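Ulcombe Parents' Reading Board
Counting books that aren't really counting books?

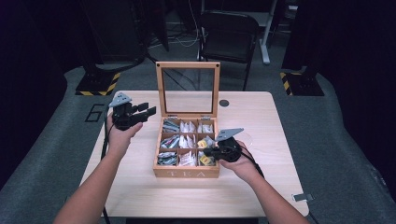 Page 2 of 19

Pustel313 wrote:
Picking this up from the last page. My son is in kindergarten and has gone off anything with numbers on the cover. He'll happily sit through a long picture book if somebody is baking or building something. Any titles or ideas where the math is just part of the story?

kirmizi_g wrote:
We stopped buying math books. I read whatever he picks and ask one question at the end. How many people were at the table, who got the biggest piece, that kind of thing. The library in our town has some 2000 picture books and I'd say half of them work for this.

Nermin Kozan wrote:
I teach first grade and I'd be careful with the question at the end. Kids catch on fast that story time has a test in it. I leave it until we read the book again, and then I let them bring it up.

Sharing stories are the ones my class asks for most. Cookies on a plate, more visitors at the door, and they have to work out what everybody gets. After that we act it out with crackers.

kirmizi_g wrote:
One question is not a test. Mine asks for it if I forget.

Nermin Kozan wrote:
Then keep doing it. I was thinking of the kids who already don't like numbers, like the one in the first post.

cosov_dad wrote:
I'm with kirmizi_g on this. If you never mention the numbers, how does the kid know there was any math in it?

We do a lot with things around the kitchen too. Rows and columns came from an egg carton – my daughter had it down before she could write a 7 the right way around. The book about rows of ants came later and she thought it was easy.

Pustel313 wrote:
Thanks, all. He'd go for crackers. Does anyone have a sharing story that isn't too babyish? He turns six in December and is touchy about that.

Nermin Kozan wrote:
Try folk tales. There's usually a greedy brother and a sack of grain that gets divided badly. He can tell you why it isn't fair, and that's most of the work.

cosov_dad wrote:
Seconding folk tales. Skip the ones with a worksheet in the back.

kirmizi_g wrote:
The worksheet is the part mine likes. I'll type up our list tonight and put it in the sticky thread.

Last edit to this page: 14/01/2024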